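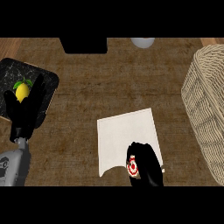 Image: Plellum

Lemon growers supplying the packing station at Drurbridge will have to meet a revised standard for post-harvest wax coatings from January, under rules agreed with the two main buyers in the region.

The change lowers the permitted amount of coating on fruit sold for its peel and requires packers to record the batch of wax used on each consignment. Fruit sold as unwaxed will have to be run on a separate line, or on a shared line after a full wash-down of brushes and rollers.

Wax is applied to citrus after washing because cleaning strips much of the natural film from the skin. Without a replacement layer the fruit loses water in storage, the rind softens and the saleable life is shortened. The drawback is that a heavy coating restricts the exchange of gases through the peel, which can lead to off flavours if the fruit is later kept warm.

Torres, which packs for growers on the eastern side of the valley, said it had already fitted new spray nozzles to two of its lines. Trials over the last season showed that the lighter coating dried faster in the tunnel, but weight loss in cold storage was slightly higher after 20 days than with the old product.

Sernano, the larger of the two buyers, will accept fruit packed under the present rules for a further seven weeks after the start date. Consignments arriving later without a batch record will be downgraded to juice - a lower price band - whatever their condition.

Storage temperature is also covered. Lemons are prone to chilling injury, seen as pitting and brown staining of the rind, and the new document sets a minimum of 10C for fruit held at the station before dispatch. The previous text gave no lower limit and left the setting to the store operator.

Labelling on retail nets will change as well. The words "after-harvest treatment" must be followed by the name of each coating and fungicide, in type no smaller than that used for the variety. Loose fruit will need the same details on the shelf card.

Existing stocks of printed nets may be used up. Packers have been asked to return their line inspection forms to the Drurbridge office before the end of November.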